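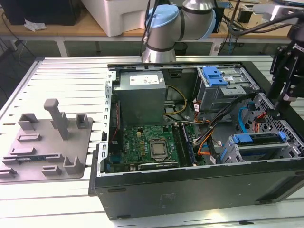
The old tower on its side, with the fixture plate to the left.

1/17/22

I've been back at the Janlow bench teaching the two arms to take apart a desktop computer. We do it by remote control. I move a pair of hand controllers, the arms copy me, and Jelby records the joint positions and the camera views together.

We're up to 119 recordings of the drive job. The target is 3,000 by July, over all the tasks, so there's a fair way to go. A good run takes me 11 minutes with the setup. My first few were a lot slower.

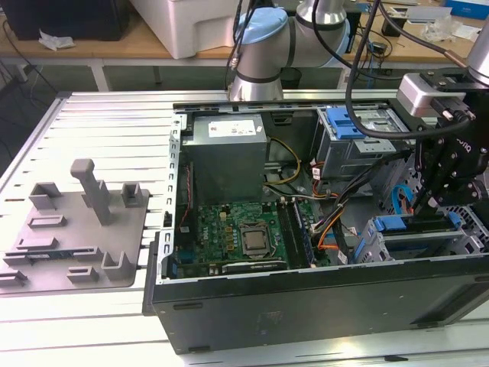
Both arms over the case. Gripper on the right, above the lower bay.

The hard part is depth. From the side view I'm always a bit higher than I think I am, and I've learned to come down slowly and check the wrist camera before I close the fingers. Cables are the other nuisance. I try to go in the same way each time so the recordings match.

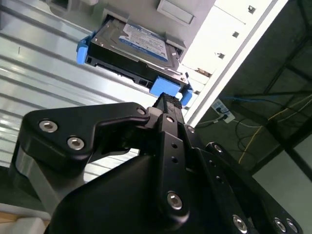

Wrist camera view, with the finger pad up against the tray beside the blue handle.

Next up is the memory, which needs a lighter grip. I'll tidy the recordings first and rename the folders.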